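Zuncombe > Living here > Laundry FAQ

Print this page | E-mail this page

Laundry room: your questions

I get asked the same things at the start of every term, so I've put them all in one place. Shout if I've missed yours!

Do I need to book?
No, just turn up. The room's open until 10 at night and it gets busy before supper, so early birds do best.

Can I mix reds and blues?
Once they've been washed a few times, yes, on a cool wash. Brand new red things go in on their own, please – I had a whole month of pink socks after ignoring that one.

Do I have to use the basket?
I'd love it if you did. Put it on the floor right in front of the machine, so a dropped sock lands in it and not on the floor. Check pockets while you're there (tissues are the worst).
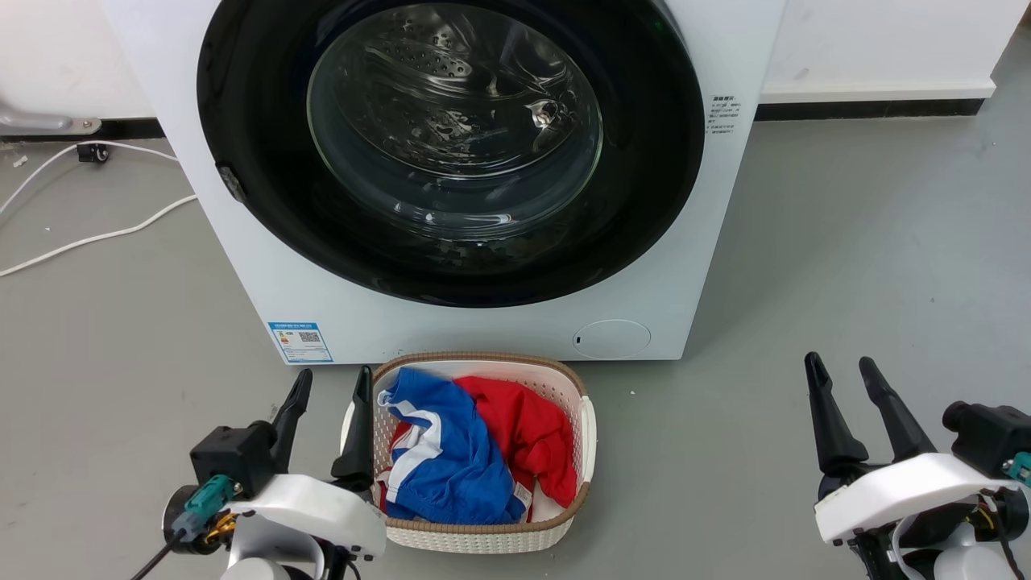
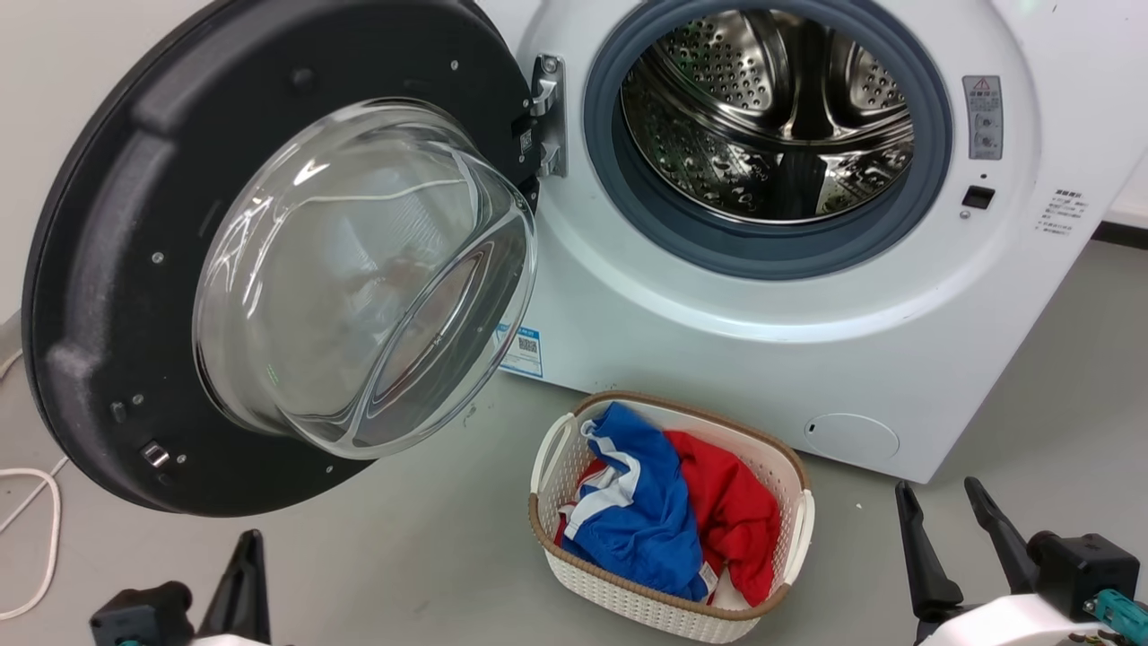 How much should I put in?
Fill the drum loosely and leave a hand's width at the top. Two half-decent loads beat one that's crammed in and comes out still smelling of football.

Why does the door smell musty?
Water sits in the folds of the rubber seal. Wipe it round with an old flannel and leave the door ajar when you've finished.

Who cleans the filter?
I do, every 4 weeks, so please leave the round cover alone – it lets out a surprising amount of water.

I've lost something. Where is it?
Try the shelf in the corridor first, then ring me on extension 487.

Gediminas Kalniņš

Related
Drying clothes in your room
Ironing board: where it lives
Getting to Dalodville by bus
Bins and recycling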